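Tundberg releases update to grasp planner

March 1, 2020

Tundberg has released a new version of Nelline, its grasp planning software for two-jaw grippers. The update scores each grasp against the full path of the arm and drops any that would end in a collision.
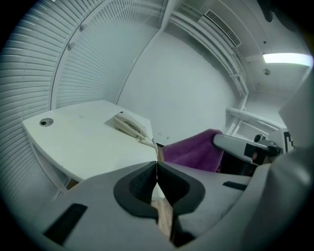
The planner was trained on 1839 recordings made in offices with hand-held grippers. Planning a single pick now takes about 20 milliseconds, according to Aino Lehtinen, who leads the software team. Support for older controllers ends in September.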